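# Chapter 9: Outside Influence on National Elections

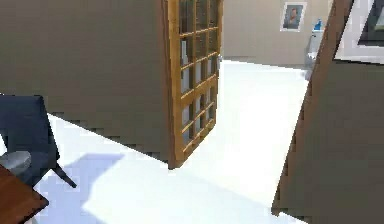
Governments have always taken an interest in who governs their neighbors. A change of administration in one country can alter trade terms, military access, debt repayment and the treatment of foreign property in another. This chapter deals with the means by which one state tries to affect the outcome of a vote held in a second state, and with the legal and institutional limits placed on such attempts.

The term *outside influence* is used in a narrow sense. It covers deliberate acts by a foreign government, or by a body acting on its instructions, that are meant to change either the choice of voters or the way in which their votes are counted. It does not cover the ordinary effects of foreign economic policy, such as a tariff that happens to take effect in an election year. The line between the two is often disputed, and Section 9.2 sets out the tests that have been proposed for drawing it.

## 9.1 Forms of influence

Three variables are used to classify cases: openness, target and timing.

**Openness.** An act is *open* if the sponsoring government admits to it when it occurs. Public statements in favor of a candidate, offers of aid tied to a result, and threats to withdraw recognition all fall in this class. An act is *concealed* if the sponsor denies it or arranges for it to be carried out by a third party. Payments to parties through private foundations are usually placed in the second class even when the foundation itself is known.

**Target.** The target may be the voters, the parties, or the election authority. Most recorded cases concern parties. Acts aimed at the authority are less common and harder to document, as the evidence tends to be held by the body under suspicion.

**Timing.** Acts that take place before candidates are registered have a different effect from those that take place during the campaign. Early acts change who appears on the ballot. A party that loses its main source of money a year ahead of the vote may never nominate anyone, and no later measure of vote share will show this.

The three variables are independent in principle. In practice, concealed acts are concentrated in the early period and open acts in the final weeks.

## 9.2 The Trandska case

The chapter returns several times to the dispute over the Trandska district assembly. The district had 127 polling places and a single election office, located in the town of Falus. Under the rules then in force, a party needed 2720 valid signatures to enter a list. A neighboring government funded the collection of signatures for one list through a transport company, Grokine, which was registered in the district but owned abroad.

Two facts made the case difficult. First, district law barred foreign gifts to parties but was silent on services supplied before a party was formally registered. Second, the list in question would probably have met the threshold without help - a review found that 80 percent of its signatures had been gathered by local members. The election office accepted the list, and its opponents appealed.

The review, known as the Després report after the building in which hearings were held, reached two conclusions. It found that outside influence had occurred within the meaning of the law. It also found that no remedy was available, as the law provided penalties only for acts that changed a result. The distinction between an *attempt* and an *effect* is taken up in Section 9.4.

## 9.3 Problems of measurement

Studies of outside influence face a selection problem. Sponsors tend to act where the race is close or where the favored side is already expected to lose. A simple comparison of elections with and without foreign involvement will therefore mix the effect of the act with the conditions that prompted it. Concealed acts add a second difficulty: those that become known may differ from those that do not, and failed operations are more likely to be exposed.

Researchers have responded in two ways. One is to compare districts within a single country, where national conditions are held constant. The other is to use polling data collected before and after a public act, such as an announcement on aid. Both methods work best for open acts directed at voters. Neither gives much help with early, concealed support of the kind seen in Trandska, and for such cases the main sources remain court files, audited party accounts and the records of election offices.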